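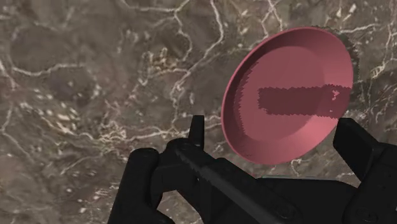
Figure 5.1 Gripper fingers and plate against the marble counter, rendered in Urasby.

Chapter 5
Picking a Gripper Before You Pick a Fight

I have a confession to make before we get going. The first time I compared two grippers, I did it all wrong, and I was very proud of the result for a whole semester. I'd run the Zemov (two wide parallel fingers) with one controller in September, then swapped in the Rustad (two thin ones, a bit springy) along with a newer controller that I happened to like better. The Rustad won by a mile! I made a chart. I showed the chart to people. Then Asabe Iyamu, who had the desk across from mine, asked which of the two things I'd changed had made the difference, and I stood there with my mouth open.

So we're going to do it properly in this chapter, and we're going to do it with plates.

Why plates? You've already met blocks in Chapter 4, and blocks are lovely. A block has flat sides that face each other, and you can come straight down on it and close. A plate lying on a counter gives you almost nothing to hold. The rim is low, it curves away from you, and if you push down on one side of it the other side may come up. Small differences between grippers that you'd never notice with a block show up right away, and that makes it a great object for a fair test (and a terrible one for your ego).

Our test kitchen has a marble counter, a pan, a pot and one pink plate, with the arm on a pedestal beside the counter. It's all simulated, so you can run it on a laptop. I'd set it running overnight if your laptop is anything like mine.
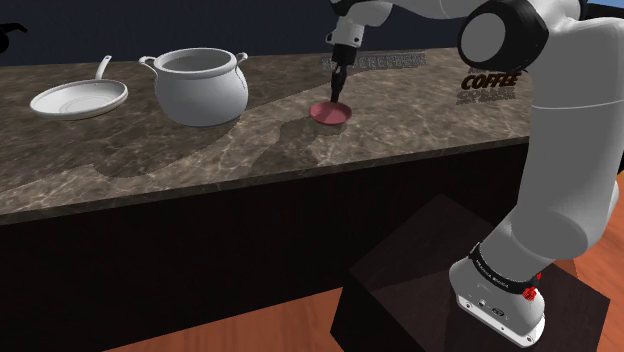

The job itself is short. Bring the gripper down to the plate, get a grip on the rim, lift, and hold. We'll call a trial a success if the plate is still off the counter when the clock stops, and a failure if it isn't. I know that sounds harsh. My students always want a "sort of" category, and Abdelkrim Gaber once argued for it so well that I let his group use one, and then they spent longer deciding what "sort of" meant than they did running the trials.

You'll work with two grippers, two controllers and two camera setups. The grippers are the Zemov and the Rustad, same as in my sad story. The first controller only cares about position: it goes where you tell it and keeps going, counter or no counter. The second also watches how hard it's pushing and eases off. For cameras, you get one that looks at the whole counter from a distance and one that rides along near the fingers. The close one is wonderful right up until the gripper itself blocks your view, and we'll spend a good part of Section 5.3 on that.

Two of each makes eight combinations, and the temptation is to try each a few times and go get lunch. Please don't. Uchenna Ogunleye and I did that for an early draft of this chapter, with seven trials per combination, and we got one ranking before lunch and a different one after. With 1,000 trials per combination the ranking stopped moving around. You can get away with fewer, and Section 5.4 shows you how to work out how many fewer, but seven is not the answer!

One more habit to pick up now, before you touch any code. Write down where the plate starts in every trial. I mean every single one. When I finally went back to my old chart, I had nearly 900 trials and no record of the starting positions, so I couldn't tell whether the Rustad had been handed all the easy ones. I still don't know. I've made my peace with it, mostly.

What you'll need: the kitchen world you installed for Chapter 4, the settings file for this chapter, and a notebook, paper or otherwise. If your arm still drifts sideways when you ask it to stay put, go back and finish the last exercise in Chapter 4 first, or the drift will end up in your gripper results.

5.1 Change One Thing

Start with the Zemov, the position controller and the far camera. That's our baseline, and every comparison in the next two sections goes back to it. Run it once and watch the whole trial at normal speed before you look at any numbers.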